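Sensory Panel Assessors (part-time)
Avwood Consumer Testing, Sostach site
Ref. 54/SP

Avwood is recruiting assessors for its descriptive panel on confectionery and snack products. Work starts in March and runs for 49 sessions. No previous experience is required -- training is paid at the session rate.

Duties
Rate samples for color, odor, texture and aftertaste on a fixed line scale. Record scores individually, without discussion. Attend calibration when scheduled.

Requirements
Age 18 or over. Non-smoker. No food allergies or intolerances. Normal color vision, confirmed by a screening test on site. Fluent written English.

No perfume, coffee or mint for one hour before a session.
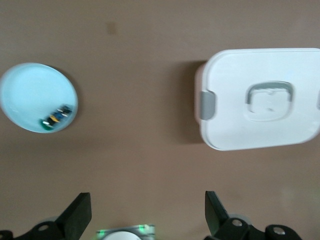

Pale blue plate on a brown tabletop.

Pay
$49 per session, plus a $200 completion payment.

To apply, request the screening form from Lucyna Brzozowska, Panel Office, Avwood, quoting the reference. Forms must be received by 29 September 2021. Late forms are held for the next intake.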